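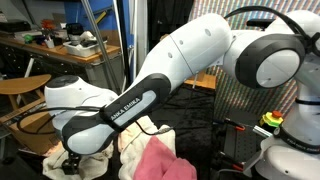 本页最后修改:十二月 16:40 修改内容:第四项文字更正,附录补入

Cundell 会馆
毛巾及布品整理工作会议纪要

会议时间:十二月,下午二时至四时
会议地点:Amarasinghe 楼一层会议室
主持:Slamet Majimbun(后勤部)
出席:后勤部、住宿部、厨房、泳池及更衣区、采购室、Pleresik 分馆各派代表
列席:Verklow 洗涤公司驻馆联络员
请假:前台(已书面提交意见,见第六项)
记录:后勤部文员

一、确认上次会议纪要

与会各方对上次会议纪要无实质异议。泳池及更衣区代表指出,上次纪要中“浴巾由更衣区自行折叠”一句应为“浴巾由更衣区自行收集,送回布品间后折叠”。主持人同意更正,更正后的纪要予以确认。

二、上次会议议定事项的落实情况

(一)布品间门锁更换一事已经办结。新钥匙由后勤部保管,住宿部、厨房各领一把并已签收。Pleresik 分馆不再持有本馆布品间钥匙,需要取用时提前与后勤部联系。

(二)旧标签清除一事尚未完成。部分毛巾边角仍缝有上一批供货时的布标,与现行颜色分类不符,分拣时容易误放。后勤部报告,拆除布标须逐条进行,目前利用每日午后空档处理。会议同意继续办理,不另增派人手。

(三)关于布品间照明,工程方面已来看过,答复称灯管可以更换,但原有灯座须一并拆下。采购室表示费用可在日常维修项下列支,不必另行报批。会议请后勤部于下次会议前告知更换结果。

三、毛巾颜色分类

后勤部就颜色分类草案作了说明。草案按用途将毛巾及擦拭布分为四类:米白色毛巾归住宿部,浅米色布料归一般擦拭,粉色毛巾归更衣区,灰色布料归厨房。各类在布品间内分层存放,层架标签使用与布料相近的底色。

住宿部提出,米白色与浅米色在灯光不足时难以分辨,折叠之后叠在一起更不容易看清。分拣人员曾多次将浅米色擦布混入客房毛巾送上楼层,由楼层人员退回,一来一去耽误换房。住宿部建议将擦布改为颜色较深的品种。

采购室答复,现有浅米色擦布尚有存量,质地完好,不宜整批停用。如须改换颜色,应待存量自然消耗后再行采购。采购室另提出一项过渡办法,即在浅米色擦布一角缝一道深色线,分拣时以手翻角即可辨认。

厨房代表表示赞成缝线,但请注意线头须收牢。厨房曾发现擦布上有松脱的线头,不宜用于擦拭餐具。

泳池及更衣区代表对粉色归类没有意见,但说明部分粉色毛巾经多次洗涤后褪色程度不一,深浅并存。该区认为不必因褪色而更换,只要吸水正常即可继续使用。住宿部则认为,褪色明显者摆放在更衣区显得不整齐,应当转作擦布。双方意见未能一致。

主持人归纳后,会议议定:

甲、四类划分照草案通过。
乙、浅米色擦布缝深色角线,由后勤部办理,缝好一批投入一批,未缝者暂不送出布品间。
丙、粉色毛巾褪色者的处置,由更衣区先行挑出样品,下次会议当面比对后再定。在此之前照旧使用。

四、折叠及堆放方式

(一)折叠

后勤部提出统一折法:毛巾先沿长边对折,再对折一次,然后自两端向中间折入,折边朝内,圆边朝外。住宿部补充,客房浴巾因置物架较窄,须再对折一次。会议同意浴巾作为例外,其余照统一折法。

主持人说明,统一折法的着眼点在于清点。折边朝内时,从架前即可看出一叠之中有几条,无须翻动。目前各班折法不同,交班时须拆开重数,已有人反映不便。

Verklow 联络员表示,洗涤公司送回时毛巾已经折过一遍,但用的是该公司自己的折法,与馆内不同。若馆方提供折法图样,该公司可以照图折好送回。联络员同时提醒,小件擦布在该公司一向不折,整袋送回,如需折叠须另计工时。

会议讨论后认为,擦布不必由洗涤公司折叠。毛巾折法图样由后勤部绘制,经住宿部看过后交 Verklow。图样应注明正反面,不用照片,以线图表示。

(二)堆放

会议对待整理布料的临时堆放讨论较久。现状是,洗净送回的毛巾与擦布常一并倒在工作台面上,松散成堆,大小件互相裹缠,取用者随手抽取,下面的布料便一再被翻乱。厨房代表认为问题在于台面上没有划分区域,谁先到谁占用。住宿部认为问题在于送回时间集中,当班人手来不及处理。

后勤部提出先分色、后折叠的次序:布料上台后首先按颜色分开,松放即可,不求平整;分完一色再折一色。折好者立即上架,不在台面上回放。住宿部担心分色一步会使整体变慢。后勤部答复,试行期间曾由同一名人员用两种次序各做一遍,先分后折者中途停顿较少,但并未正式计时,不宜作为结论。

会议议定先行试用先分后折的次序,试用期至下次会议为止,各班如实记录遇到的困难。记录不限格式,写在交班簿上即可。

(三)单叠高度

单叠以 7 条为限。浴巾较厚,由住宿部视架高自行掌握,但不得超过此数。Pleresik 分馆询问该限制是否适用于分馆,主持人答复分馆层架规格不同,可暂不适用。

五、混入布料的杂物

泳池及更衣区报告,收回的毛巾中时有夹带物品,以发夹、储物柜手环居多,也有耳机线、充电线一类带金属接头的物件。夹带物随布料进入洗涤,轻则损坏物件,重则勾破毛巾。更衣区已在收集筐旁张贴提示,效果有限。

Verklow 联络员说明,该公司在装机前会抖开大件,但小件擦布裹在毛巾里时不易发现。该公司希望馆方在装袋前先行检查一遍。

厨房代表提出,厨房擦布中曾混入过瓶盖和小夹子,已要求本部门人员收布前先抖一抖。

主持人认为,检查责任应落在最先收集布料的部门,不宜层层转手后再查。会议议定:

甲、各部门收集布料时逐条抖开后入袋,发现物品交后勤部登记。
乙、布品间工作台旁增设小件收纳盒,整理时发现的线缆、接头及其他金属件一律放入盒内,不得随手留在台面或布堆中。
丙、登记满 4 周无人认领的物品,按本馆失物办法处理。
丁、如 Verklow 在洗涤过程中发现物品,随下一批布料装小袋送回,并在送货单上注明。

住宿部询问,贵重物品是否也等同处理。主持人答复贵重物品应即时交前台,不入小件收纳盒。

六、前台书面意见

记录人宣读前台提交的书面意见,要点如下:

前台反映,住客临时索要毛巾时,值班人员须到布品间领取,而布品间傍晚上锁后无法进入。前台请求在前台后方储物柜内常备少量毛巾。

住宿部原则上同意,但要求前台领用须登记,用后补足,不得使储物柜成为另一处存放点。后勤部表示前台储物柜内现放有雨伞及行李绳,须先腾出一层。会议议定由前台自行腾出一层,腾好后通知后勤部,由后勤部送入米白色毛巾。备放数量由住宿部与前台商定,报后勤部备案。

前台另询问可否代存 Pleresik 分馆住客遗留的毛巾。会议认为分馆物品应由分馆处理,不予代存。

七、采购事项

采购室报告,拟向原供货方增购米白色毛巾 100 条,规格与现有者相同,供住宿部补充损耗。该批毛巾到馆后应先送洗一次方可使用。住宿部请求采购室在下单前先取样布,与现用毛巾并排比对颜色,以免新旧色差过大。采购室同意。

厨房代表询问灰色擦布是否可一并增购。采购室答复本次预算内不含擦布,请厨房先行提出书面需要,写明用途及大致更换周期,留待下次讨论。

关于层架,采购室收到 Pleresik 分馆转来的闲置层架 2 组。分馆代表说明,该层架结构完好,底脚调节螺丝有缺失,须补齐后才能放平。后勤部将派人前往查看,如尺寸合适即运回,安装在布品间靠内一侧。搬运所需车辆由分馆协助安排。

主持人提醒,新层架到位之前,不得将折好的毛巾放置于窗台或地面。更衣区代表表示该区确有毛巾暂放于长凳上的情形,将予改正。

八、洗涤合作事项

Verklow 联络员报告下一阶段的收送安排。收取时间维持上午不变,送回时间可由傍晚提前至下午,以便当班人员在交班前完成分色。住宿部对此表示欢迎。厨房表示下午正值备餐,无法派人到布品间领取,希望厨房布料仍放在后门推车上。联络员答复可以分开送,但推车须留空,以往曾有推车上堆放纸箱无处可放的情况。

联络员另提出,粉色毛巾宜单独装袋,避免与浅色布料同洗串色。更衣区表示现用布袋没有区分,装袋人员不易掌握。经讨论,由后勤部在部分布袋的提手处系上粉色布条,专供更衣区使用。

关于破损毛巾的责任划分,双方意见尚有距离。本馆认为收回时发现的勾破应由洗涤方核减费用,洗涤方认为须先排除夹带金属物所致。主持人建议先观察第五项各条施行后的情形,本次不作决定。联络员表示将向公司转达。

九、其他事项

(一)厨房代表提出,工作台下方的纸箱堆放过久,影响推车进出。后勤部答复箱内为旧窗帘,待采购室确认是否留用。采购室当场表示可以报废。会议请后勤部办理报废手续后清出。

(二)住宿部建议在布品间门内侧张贴分色表。会议同意,分色表用实物布片贴制,不用打印色块。布片由后勤部自破损毛巾上剪取。

(三)更衣区代表询问节前加班整理布料是否可调休。主持人答复属人事范围,请更衣区直接向人事部门提出,本会议不作讨论。

(四)Pleresik 分馆请求派人来馆学习折法。主持人表示欢迎,时间由双方自行约定,宜避开洗净布料送回的时段。

十、待办事项一览

后勤部:浅米色擦布缝角线;绘制毛巾折法线图;设置小件收纳盒;布袋提手系粉色布条;查看分馆层架;贴制分色表;清出旧窗帘纸箱;告知照明更换结果。
住宿部:审看折法线图;与前台商定备放数量;参与新毛巾颜色比对。
更衣区:挑出褪色粉色毛巾样品;长凳上暂放的毛巾送回布品间。
厨房:书面提出擦布需要;保持后门推车留空。
采购室:索取米白色毛巾样布;确认下单;协助办理旧窗帘报废。
前台:腾出储物柜一层。
Pleresik 分馆:安排层架搬运车辆。
Verklow:按线图折叠毛巾;调整送回时间;转达破损责任一事。

下次会议地点仍为 Amarasinghe 楼一层会议室,时间由后勤部另行通知。

会议于下午四时结束。

附录 更正说明

第四项第(三)目原写作“单叠以 7 条为宜”,经主持人 Slamet Majimbun 审阅后改为“单叠以 7 条为限”。第七项中“层架底脚缺失”改为“底脚调节螺丝有缺失”,系应分馆代表要求更正。其余文字未作改动。

分送:各出席部门、前台、Pleresik 分馆、Verklow 联络员
存档:后勤部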